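Clatitz word list, README

Kitchen and table words collected from home cooks, 154 entries in all. Plain text, one entry per line. Started as a handout for Leonora Estrella's evening class, got bigger.
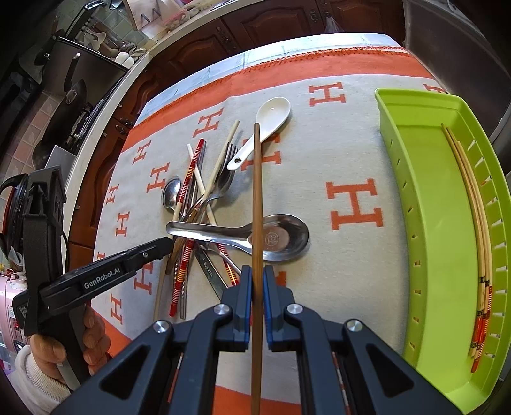

What's in it

words.txt - the main list, headword, then meaning, then who said it
variants.txt - other spellings, incomplete
notes.txt - longer comments, mostly Aileen's

Fields are split by tabs. Not commas, there are commas inside the meanings. Blank third field means we lost track of the speaker, sorry.

Where the words came from

Talked to people while they cooked, wrote things down, typed it up later. Aileen Lagman and Florante Dizon did most of the typing. Spelling follows whoever typed it, so you will see the same word two ways. Don't "fix" these please, put the other form in variants.txt. 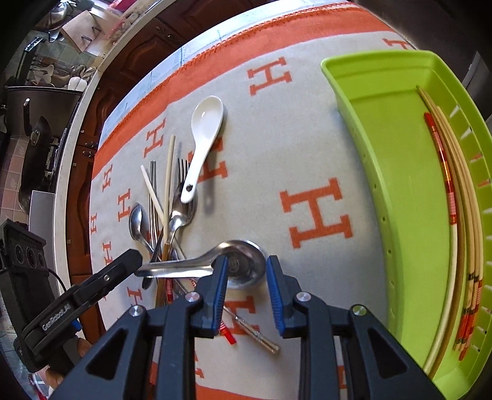 Words for cooking are covered better than words for eating. Soup has lots. Rice has too many, some of them are probably the same word. Dessert is thin, will do another round in August if Bienvenido Espiritu has time.

Known problems

- entries starting with S are not sorted
- three meanings still say "ask Trinidad" (Trinidad Dumlao, she has the old notebook)
- accents got dropped when we moved off the old Seidel format, most are back now
- a few words are definately slang, not marked

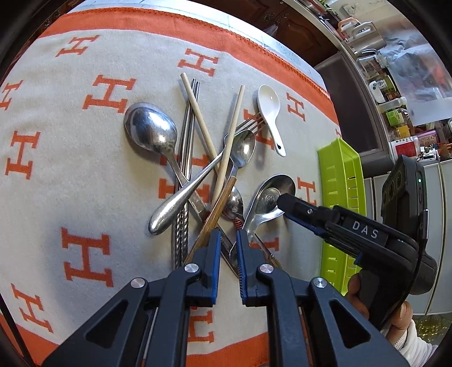 Spoons and chopsticks on the H blanket.

Using it

Free for classes and personal use. Keep the speaker names in. If you print it, the long meanings wrap badly on small paper, use landscape.

Changes

April 2019 - added variants.txt, removed doubles, fixed teh header line

Corrections go to Florante. Send the whole line, not just the word.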